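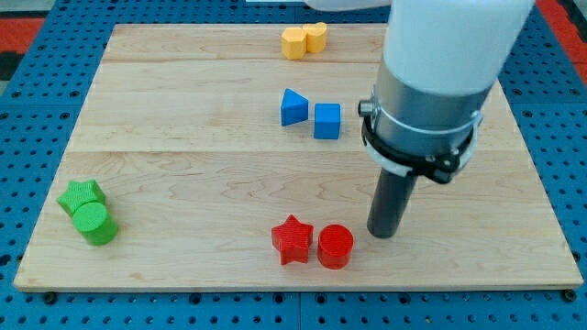 Sorting and kitting automation

Sorting and kitting automation is the use of robotic arms to pick out parts, group them by colour, shape or size, and set them down in a fixed arrangement. It is used in small factories, repair depots, toy and teaching-aid packing rooms and pharmacies. The work was long done by hand at benches, and in many workplaces it still is, with an arm taking over one part of a shift or one kind of order.

Background

Hand kitting is light work but repetitive. A packer takes parts from bins, checks them against a card and places them in a tray. Errors tend to rise late in a shift, and sore wrists and shoulders are common complaints. Early machines for the job relied on chutes and vibrating bowls, which had to be rebuilt whenever a part changed. Arms guided by cameras can be moved to a new part with a change of program, although the change still takes time and someone has to check the result.

Equipment

A typical station has a fixed work surface, an arm and a tool at the end of the arm. Perforated metal panels are widely used as a base, as boards and fixtures can be bolted down in a known position and shifted later. The tool depends on the job. Suction cups suit flat parts, two-jaw grippers suit boxes and bottles, and a single rod is enough for pushing pieces across a surface. Plain blocks in strong colours, such as cubes, cylinders and stars, are common in setting up and testing, with two of each colour often enough to show whether pieces of the same colour are being brought together.

Use at Irkholm

The packing room at Irkholm, run by the teaching-aid maker Bognár, is a well-documented case. Before the change, 17 people made up classroom kits at long benches. The first arm was installed by Zelell in April and was given only the sorting step. Packing, sealing and labelling stayed with the staff. A second arm followed after a trial on the evening shift.

No positions were cut during the trial, but the jobs were divided differently. Seven packers were trained to load boards, clear jams and restart the station after a stop. The others remained on packing and were moved between benches more often than before. The software, supplied by Trareo, kept a log of every stop, and the log was printed and pinned up at shift change until staff asked for it to be taken down. It was later kept in the supervisor's office.

Effects on work

Viktória Pap, who studied the Irkholm room over one season, found that staff rated the new work as easier on the hands and harder on the attention. Packers who had set their own pace now waited on the arm, or hurried to keep it supplied. Several missed the talk at the benches, which fell away when the stations were spaced out behind guards. Others preferred the quiet. Operators were placed one pay step higher, and this caused some ill feeling among packers with longer service who had not been offered the training.

The engineer Shuzhen Dong has argued that the main cost of such stations lies in the changeover. At Irkholm, orders below 200 kits continued to be sorted by hand, as setting up the arm took longer than the job. The older staff, who knew the small orders best, were kept on them.

Safety

Guards or light curtains are fitted where an arm moves at full speed. Slower arms may share a bench with people, subject to a risk assessment at the site. Loose sleeves, lanyards and jewellery are normally barred at the station, and stop buttons are placed within reach of both the loader and the packer.

See also

Assembly line
Machine vision
Occupational overuse injury
Pick and place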